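Signs, Surfaces and Reading at a Distance
Handout for session 4, Adamczyk Hall, ground floor

Welcome back! Last time we got as far as letterforms, and plenty of you stayed behind to argue about lowercase g (I loved it). This session moves off the page and onto the wall. A sign is read by people who are walking, carrying bags, looking for a bathroom and thinking about lunch, and that changes nearly everything we said about books.

1. Contrast first

Before you pick a typeface, pick two colors and squint at them. If the words melt into the background, no typeface will save you. What matters is the difference in lightness between the two, far more than the difference in hue. Red on green can look wildly different on a color wheel and still turn to mush in dim light, and for some readers it is mush all day long.

Yellow and black is the classic strong pair. Try it both ways around, though, because the two don't behave the same. Light letters on a dark ground seem to swell a little, so they often want a slightly thinner weight and more space between them. Print both, tape them up, walk to the far end of the hallway. It's a five-minute test and I have never once regretted doing it.

2. What the sign sits on

Cloth, wood, painted brick, glass – each one does something to the letters. Cloth folds. Glass reflects the window across the street. Wood grain is lovely and busy, and small type laid straight onto it has to fight. A sheet with its own plain background solves a lot of this, which is why so many temporary signs are simply a printed sheet on something bigger.
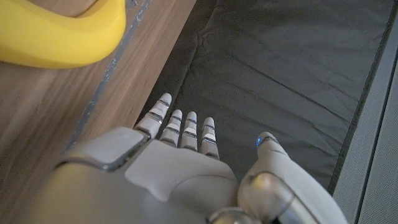
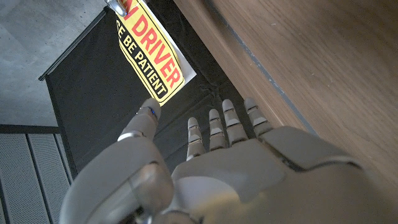

Second picture: a yellow printed sign on a black fabric banner, beside a wooden surface.

Matte beats glossy almost every time indoors. A glossy panel picks up the nearest ceiling light and puts a white patch exactly where your most important word is.

3. Size and distance

We'll use the Griltville library survey again, the one from the September reading. The students there checked 238 signs and could read 157 of them comfortably from the doorway of the room. Look closely at the ones that failed! Lots of them had perfectly big headings. It was the second line that let them down: the room number, the opening time, the arrow.

So measure the smallest thing a reader needs, and set everything else from there. In the Tridunberg station example (reader, page 58) the platform letters are huge and the walking directions are tiny, and you can guess where the crowd stands still.

4. Words

Cut. Then cut again. "Please be advised that the elevator is currently out of service" is "Elevator out of order," and the stairs deserve the space you just saved. Keep the verb near the front if you're asking people to do something. All capitals are fine for one or two words and tiring after that.

For next time

Find one sign on campus that you walked past without reading. Sketch it, note what it's mounted on and where the light comes from, and rewrite it in 40 words or fewer. Bring the sketch on paper, please, any size.

Also read the Plununik chapter on arrows. It's short and wonderful, and the fold-out at the back is worth a good long look – we'll start with it.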